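Osico Opens Packing and Returns Center in Nurley, Bringing Repair Work In-House

NURLEY — Osico, a maker and online seller of everyday bags and backpacks, has opened a packing and returns center in Nurley. The building replaces two rented storage units on the other side of town and puts order packing, returns and repairs in one place for the first time.

The center went into full use in December, after a six-month move. All orders from the Osico website now leave from Nurley. Wholesale orders to shops will continue to ship from the company's older site in Zarkau until the lease there ends.

"We had outgrown the storage units a long time ago," said Ovidiu Pîrvu, head of operations at Osico. "A bag that came back with a broken zipper went from the post office to one unit, then across the yard to the other, then by van to Zarkau for repair, and then all the way back. The customer could wait weeks for a job that takes a few minutes at the bench. We wanted one building where a return comes in at one door and goes out at another."

What the center does

The Nurley center handles three kinds of work. The largest is order packing. Bags are stored flat in cartons on open shelving, sorted by model and then by color. Orders are picked twice a day and packed at desks along the south wall. The daily cutoff for same-day dispatch has moved from 11 a.m. to 2 p.m.

The second is returns. Each returned bag is opened, emptied of its paper filling, checked against the return slip and given one of four grades. Bags graded as new go back on the shelf. Bags with small marks are cleaned and sold at a lower price through the outlet page of the website. Bags with a fault go to the repair bench. Bags that can't be repaired are taken apart, and buckles, sliders and webbing in good condition are kept for use as spare parts.

The third is repair. Until now, repairs were done by the sample makers in Zarkau between other jobs. The new center has its own repair room with heavy-duty sewing machines, a pressing table and a parts store. It handles seams, zippers, shoulder straps, buckles and linings. Waterproof coatings will still be redone in Zarkau, where the drying equipment is.
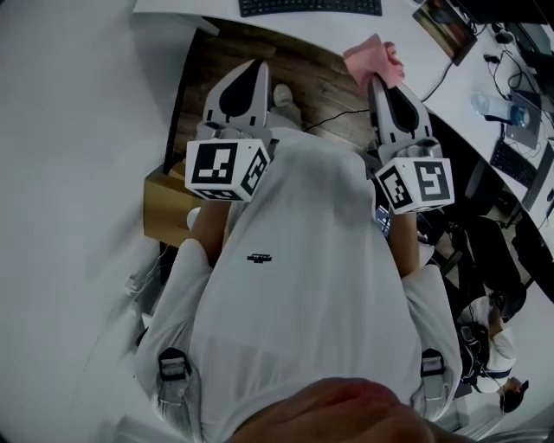 Working beside a cardboard box, with gray straps over both shoulders.

A building chosen for its layout

The building is a former furniture showroom on Dursun Road, a short walk from the Nurley bus station. Osico looked at nine sites over the course of a year before settling on it. Several of the others were larger, but most were split over two floors or had narrow loading doors.

The Dursun Road building is on one level. The old showroom windows on the street side have been kept, and the packing desks were laid out to make use of the daylight. The loading door at the rear was widened, and a covered area was added outside it so that cartons can be moved in and out in bad weather.

The heating system was replaced before the move. The old one warmed the showroom at the front and left the back of the building cold, which did not suit a plan that puts the repair room at the back. The floor was leveled in two places and resealed. Most of the shelving came from the former storage units and was cut down to fit.

Packing materials

Along with the move, Osico has changed how it packs its orders. Single bags will now be sent in one of three box sizes instead of six. The new boxes are closer to the actual measurements of the bags, so less filling is needed. Plastic sleeves have been dropped for all models except those in light-colored canvas, which pick up marks easily from plain cardboard.

Customers who return a bag are asked to use the box it came in. A return slip and a strip of tape are now printed and packed with each order, and the box can be closed again without cutting. Customers who no longer have the box may use any box or strong mailing bag of their own.

Changes for customers

Repair requests can now be made through the Osico website without contacting customer service first. Customers fill in a short form, attach a photo of the fault and receive a shipping label by email. For bags within the warranty period, shipping and repair are free. For older bags, a price is given before any work starts. If the customer decides not to go ahead, the bag is sent back unrepaired and only the shipping is charged.

Spare buckles, zipper pulls and sternum straps can also be ordered separately. The parts list covers 157 items and includes parts for models that are no longer sold. Many of these can be fitted at home with no tools, and printed instructions are sent with each part.

"People write to us about a bag they have had for years, and all they need is one buckle," Pîrvu said. "We used to have to hunt through drawers for it. Now it has a number and a shelf, and it can go out the same day."

The company expects most repairs to be finished within nine working days of arrival. Work on linings may take longer, as some fabrics have to be ordered in. Customers will get an email when the bag arrives and another when it is sent back.

There is no change to the returns period, to the warranty terms or to the way refunds are paid.

Jobs and training

Most of the people who worked in the storage units have moved to the new center. Osico has also hired new staff for the repair room and for the early packing shift, which starts at 6:30 a.m. Further openings are expected in the spring and will be listed on the company's website and at the Nurley public library.

New repair staff start with a training period alongside the sample makers from Zarkau, who are spending part of each week in Nurley through the winter. They begin with straps and buckles, then move on to zippers, and work on linings last. Previous sewing experience is useful but not required. Packing staff are trained on all the desks, including returns grading, so that they can change places during a shift.

Employees who travel from Zarkau can use a company minibus in the mornings and evenings until the end of the training period.

Next steps

A small counter at the front of the building will open to the public in the spring. Customers who live nearby will be able to drop off bags for repair, pick up finished work and collect online orders. The counter will not sell bags at first — Osico says it wants to see how much repair work comes in before giving space to a shop. Opening hours will be announced closer to the date.

A further 192 square meters at the east end of the building is empty for now. The company plans to use it for carton storage when wholesale packing moves over from Zarkau. Sample making and product design will stay in Zarkau, at a smaller workshop that has already been rented.

Deliveries to the Dursun Road building will be made from the rear lane between 7 a.m. and 6 p.m. Osico has written to neighboring homes and businesses with these times and a phone number for questions. Drivers have been asked not to wait on Dursun Road itself, where parking is limited near the bus station.

About Osico

Osico designs and sells backpacks, shoulder bags and travel bags for everyday use. The company began as a repair stall in Zarkau and made its first backpack from leftover awning fabric. It sells through its own website and through independent shops.

Press contact

Questions about the Nurley center, including requests for visits and interviews, can be sent to the Osico press office through the contact form on the company's website. Please choose "Press" from the subject menu. Repair and order questions sent to the press office will be passed on to customer service, which may delay a reply.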